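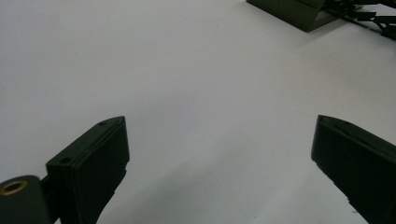
White tabletop, gripper open

List: Regional investment and trade statistics
Date: 2019-01-25
Subject: Re: Pendatham inflow figures, which total to use

I went back to the tables last night and I think the two totals can be squared, though it takes a bit of care. The earlier message said:

> The Pendatham office gives 2,463 million for the year, but the
> Waltico bulletin that most of us cite has 2,000 million for the
> same twelve months. Both say they cover foreign direct investment
> inflows. Has one of them left out reinvested earnings? I need a
> single number for a table and would like not to footnote it to
> death.

Reinvested earnings are part of it, yes. The bulletin counts new equity only, and says so in the notes at the back of the October issue. The Pendatham office adds reinvested earnings and loans from parent companies to their local branches. If you want something that can be set beside other countries, use the office's figure. If you only want to know how much fresh share capital came in, use the bulletin's.

The second difference is rounding. The bulletin gives its headline total to the nearest hundred million and the country tables do not add up to it exactly. I would take the sum of the country tables – it is closer to what was reported by the firms.
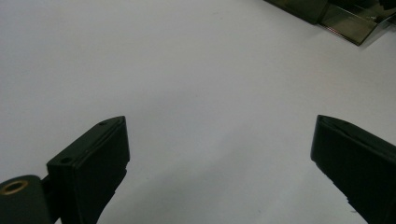 There is also the question of where the money is said to come from. Both sources go by the immediate investor, so anything routed through a holding company is put down to the country where that company is registered. The Antoniuk purchase is a case in point. It appears under 2 different countries depending on which edition you open, as the holding company moved between the first release and the revised one. The amount did not change. Anyone ranking the source countries should check which edition they have before saying who came second.

The Sosine plant is a smaller matter. It was approved in one year and paid for in the next, and approvals are not inflows. I have left it out of my own series until the payment shows up.

On services, the office puts the share at about 6 per cent, but that excludes banking, which has its own line further down. Add the two before comparing with older tables.

I can send the country sheet to anyone who wants it. It is a plain text file with tabs between the columns. Please reply off the list for that.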